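hanger-rack-living README

Hindasside / Lokska rack set, part 2 of 3
last touched Oct 17, 2022

Readme for the living room half of the hanger data. Wrote this fast, will tidy later. If you only want to load the files, skip to Loading. If you are about to record more, read Collecting first please, the bedroom half had to be thrown out over exactly this stuff.

What it is

Teleop episodes on the two-arm setup. Task family is hangers and a folding clothes rack. Every episode is one short job with a text instruction, joint states, gripper widths, three camera streams (head, left wrist, right wrist). 200 episodes in this part. Robot does not drive, base stays put for the whole episode. Operator works from the leader arms and watches the head view.

Not a benchmark. No held-out test split here, that lives in the Rinik repo and please leave it there.

Tasks in this part

hang_empty - take an empty hanger, get the hook over the bar, let go
take_empty - reverse of the above
pass_hanger - one gripper to the other, no rack contact
shift_on_bar - slide a hanger along to make room
shirt_on_bar - hanger already has the shirt on it, move the whole thing

No episodes of putting a shirt ONTO a hanger. People keep asking. That's part 3 and it is slow going.

pass_hanger is the one we care most about for training. Both grippers low, close together, the blue hanger between them and the bar above. Most of the trouble in the older policy came from right here: it closes the second gripper too early, or opens the first one before the second has hold. So the operators were told to overlap the grips and hold both for a beat before releasing. You'll see it in the width traces as a flat bit on both sides. Don't trim it out as idle time!! The auto trimmer wants to.

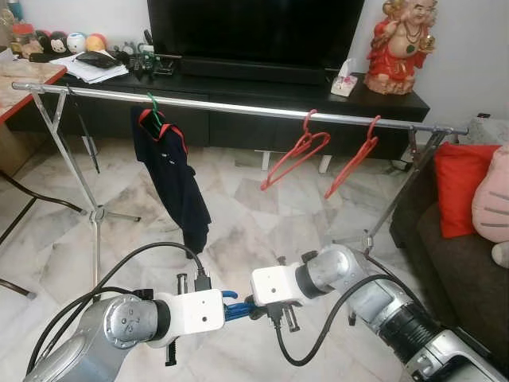
Setup

- Folding rack, X legs, one long bar. Not leveled on purpose. Homes don't have level racks
- Plastic hangers, red, green, blue. Same shape more or less but the hooks flex differently, don't assume one grasp fits all
- Dark navy shirt with red trim, on the green hanger. It stays on the bar as a distractor for the empty hanger tasks
- Marble tile floor. Depth is bad on it, see Known problems
- Room left as is. TV cabinet, sofa, cushions, plush toys, table. Do not clear it up before recording, background clutter is wanted

Camera exposure locked at the start of each batch, not each episode. If the light changes a lot, stop the batch and start a new one.

Collecting

1. Home both arms. Check that the wrist cables have slack all the way through the reach. If one goes tight at full stretch, re-route it before you do anything else.
2. Run the sync check. Head and wrists must agree within 30 ms. If not, restart the Vávra recorder, not the whole machine.
3. Pick the instruction from the sheet and read it out. Type it exactly as on the sheet. We have "hang the blue hanger", "hang blue hanger" and "hang teh blue hanger" all in there now and somebody has to merge them.
4. Set the start state. Move the rack a little between episodes, turn it a bit too. Change the order of the hangers on the bar whenever you feel like it, just not every single time.
5. Put the target hanger in the starting gripper. Left or right, mix it. The first batches were nearly all one side and the policy learned that and nothing else.
6. Look at the head view before you hit record. Bar in view for its working length, blue hanger visible, at least part of each gripper in the picture. A gripper low in the corner is ok. A gripper you can't find at all is a re-aim.
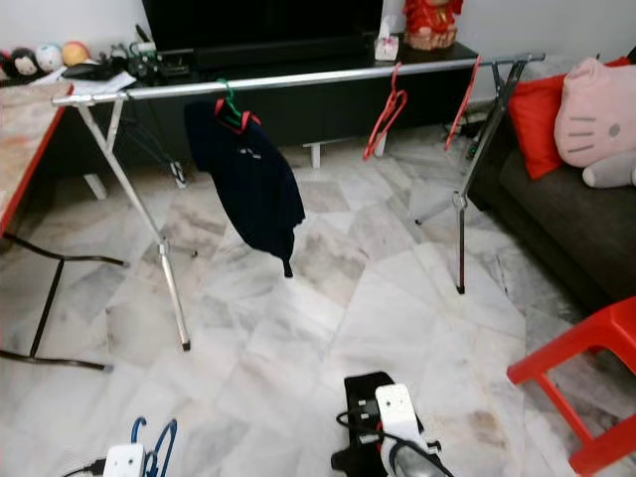
7. Record. Smooth and unhurried, no fancy saves. If the hanger drops, let it drop, open both grippers, stop. Mark as fail and keep it.
8. Second try after a missed hook is fine inside the same episode. Max 2 tries. After that mark as fail.
9. Save, write the outcome flag right away. Not at the end of the batch, you will not remember.

Labels

outcome: success / fail / partial
partial = hook is over the bar but the hanger is resting on its neighbor
start_side: left / right
color: of the target hanger only
tries: 1 or 2
notes: free text, mostly empty, sometimes useful

Success means it stays up after both grippers are clear. Operator decides, then a second person goes over the video. Where they disagreed we kept the second person's label, the first one is in outcome_raw.

Loading

One folder per episode. states.parquet, three mp4s, meta.json. Timestamps are in seconds from record start, head camera is the refernce clock. Actions are absolute joint targets, NOT deltas. Gripper width is 0 closed, 1 open, and the same on both sides (in part 1 the right side was flipped, fix that if you mix them).

Known problems

- Depth on the tiles has holes and ghost points. Just use RGB, or mask the floor
- Chrome bar vanishes in depth for some views
- Left wrist stream drops frames in a few of the early shift_on_bar episodes. Flagged in meta as drop: true
- Only one shirt. A policy trained on this alone will think all shirts are navy
- The arms hide the hanger from the head camera in plenty of pass_hanger episodes. Use the wrist views for those

Use

Internal at Hindasside and Lokska for now. It's somebody's living room so no reposting of frames outside the project without asking. Open release planned for December if the face and document check on the videos is done by then.

TODO
merge instruction spellings
re-check partial labels on shirt_on_bar
more start_side right
second shirt, light colored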